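The district court in Tanoli has ordered the release of 16 people held since the market protests. Prosecutors have kept charges against 2 others, both accused of setting fire to a customs post on the Pilel road. The order was published on 8/21/22 and took effect the same evening.

According to the court notice, the 16 were detained under the public assembly code, which allows a hold of up to 152 hours without a hearing. Defense lawyers argued that the limit had passed before any of them saw a judge. The court accepted that argument and did not rule on whether the protests themselves were lawful.

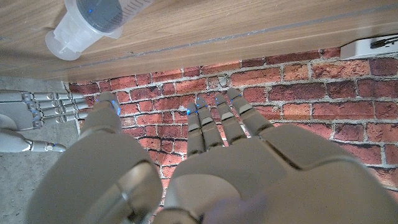

The protests began after the regional government moved cross-border traders from the old market in Tanoli to a new site at Flornulik. Stall fees at the new site are higher, and the bus line serving it stops running in the early afternoon. Traders submitted a petition with 3,719 signatures in August. The governor's office confirmed receipt but gave no date for a reply.

Lanying Zheng, a lawyer for several of the released traders, said her clients would seek payment for goods seized at the time of arrest. "The inventory lists are incomplete, and in some cases no list was made," she said. The regional police said claims must be filed in writing at the Zusine station, where the goods are stored.

The interior ministry has not commented on the ruling. A ministry circular sent to district offices after the arrests told officers to record the time of each detention on paper as well as in the electronic register. The court notice cites gaps between the two records but does not say how large they were.
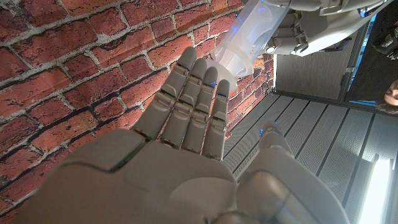
## Border crossing hours

The Pilel crossing remains open to foot traffic and passenger cars. Freight is being sent through Zusine while the customs post is repaired. Drivers need a transit slip issued on the day of travel, and slips from the Tanoli office are not accepted at Zusine. The customs service has not given a date for the return of freight to Pilel.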